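I got to the Gurano workshop a little after 2 in the afternoon, which is apparently the worst possible time, as everybody is either just back from lunch or just about to need the big bench. She waved me in anyway (she'd rather I didn't use her name, so I won't) and cleared a stool for me.

We started with hands, my favorite subject. I wanted to know how you get good at careful bench work, the kind where you sit with your head down for hours and the day sort of disappears. "Slowly," she said, and laughed. "My first 200 pieces were awful! I gripped everything like it was going to run away from me." She came over from Camenzind, where she packed small parts, and she says the packing taught her more than any course did – how to pick a thing up once and put it down once, and how to leave your shoulders out of it.

She also has opinions on clothes, and I was so happy to hear them. Glasses that sit tight. Hair back, always. "And a shirt you've washed 1,000 times. A new one is stiff and you're thinking about your collar all morning."

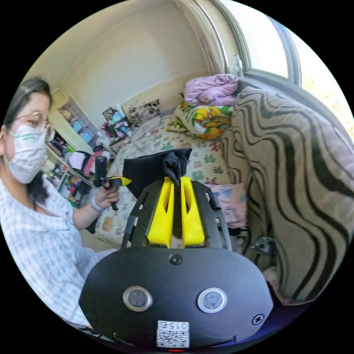
Toko, at the next bench, wanted it on record that posture matters more than any shirt, and that anyone who looks down at their work all day should get up and walk to the door and back every hour. They've been having this argument since April, as far as I could tell, and neither of them wants to win it.

I asked what she does when a job just won't go right. "I put it down. I go wash my cup. Then I do the easy part first, even if it's out of order." Does the order matter? "It matters to Virodus," she said – that's the supplier whose checklist hangs by the sink, all 207 lines of it – "and I do read it. But I read it at the end, to see what I forgot."

By then somebody needed my stool, so we finished up standing in the hallway, talking about wrist stretches and where to get decent soup.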